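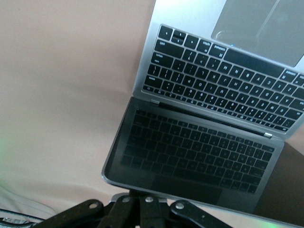

演出开始后还能进场吗?
可以,但须听从场务人员安排。迟到观众将在前厅等候,待第一处适当的间隙由领位员引导入场,并可能被安排在后排就座。部分剧目全程不设迟到入场点,此类情况会在剧目页面“观演提示”一栏注明。

门票通过哪些渠道购买?
本剧院门票由官方票务系统 Pullport 统一销售,观众亦可在剧院正门售票处现场购买。每个账户每场演出最多可购4张。通过其他渠道取得的门票,剧院无法核验其有效性,由此产生的损失由购票人自行承担。

是否提供纸质票?
线上购票默认提供电子票,入场时出示二维码即可。需要纸质票作为留念的观众,可在演出当日凭订单号到售票处换取。换取纸质票后,原电子票随即失效。

门票可以退换吗?
演出开始前3天以上提出申请的,可办理全额退票;逾期不再受理退票,但可申请换至同一剧目的其他场次,每张订单限换一次,差价多退少补。套票中的单场门票不可单独退票。因剧院原因取消演出的,票款将按原支付途径退回,无须观众另行申请。

儿童可以观看音乐剧吗?
各剧目的建议年龄不同,请以剧目页面为准。每位儿童无论年龄均须持票入场,并由成人陪同。音乐剧《Trirkesetti》含有强烈频闪灯光和较大音量的打击乐段落,不建议学龄前儿童观看,对光敏感的观众请慎重选择座位。

《Trirkesetti》的演出时长和语言是什么?
全剧分上下两幕,中场休息一次,对白为中文,部分唱段保留原文演唱,舞台两侧配有中文字幕。该剧由 Liesl Pfister 执导,Soledad Bravo 担任音乐总监,乐队在乐池内现场演奏。演员阵容每场可能有所调整,当日名单张贴于前厅公告栏。剧院不因演员轮换办理退票。

Ogura 厅与主剧场是同一个场地吗?
两者位于同一栋建筑,但入口不同。主剧场由正门进入,Ogura 厅为小剧场,由东侧门进入,设在2层。Ogura 厅不对号入座,演出前开放入场,先到者先选座。请在出发前核对票面所列场地名称。

无障碍座位如何预订?
主剧场池座后区设有轮椅席位,每个席位可安排陪同人员一名。轮椅席位不在线上销售,请致电售票处或到场预订。主剧场备有助听设备,可凭有效证件在衣帽间免费借用,散场后归还。视障观众可携带导盲犬入场,请在购票时一并说明,以便安排宽敞的座位。

观演时有着装要求吗?
日常演出无特别要求,衣着整洁即可。首演及慈善专场建议着正装。为不影响后排观众视线,入座后请摘下帽子。

大件行李和食品可以带入剧场吗?
不可以。背包、雨伞及大件物品请存放于衣帽间。观众厅内仅允许携带瓶装饮用水。前厅餐吧在开演前及中场休息期间营业,所购饮品须在前厅饮用完毕。贵重物品请随身保管,衣帽间不接受现金和证件的寄存。

可以拍照或录像吗?
演出进行期间禁止任何形式的拍照、录音和录像,手机请关闭或调至静音。谢幕时是否允许拍照由各剧组决定,以开场广播为准。经提醒仍不改正者,工作人员有权请其离场,票款不予退还。

什么是 Gradar 会员计划?
Gradar 是本剧院面向常年观众设立的会员计划,会员可优先购票,并受邀参加部分剧目的公开排练和演后交流。会员资格自开通之日起一年内有效,不可转让。新一季会员的申请将于明年4月开放,现有会员可在到期前自行续费。

学生票如何办理?
全日制在校学生可在演出当日到售票处购买学生票,须出示本人有效学生证,每证最多可购2张。学生票数量有限,售完为止,不与会员折扣同时使用。入场时工作人员可能再次查验证件。

团体购票和学校包场应联系哪个部门?
请以书面形式向观众服务部提出申请,注明单位名称、意向剧目、日期、人数及联系人。观众服务部收到申请后将与联系人确认座位和付款方式。学校团体须按要求配备带队教师。

遗失物品如何查询?
演出当晚可向前厅服务台询问。次日起,拾获物品统一移交观众服务部登记保管,领取时须说明物品特征并出示身份证件。食品及其他易变质物品当日处理,不予保存。

本页内容更新于2022年12月28日。票务规则如有调整,以购票页面公布的最新条款为准。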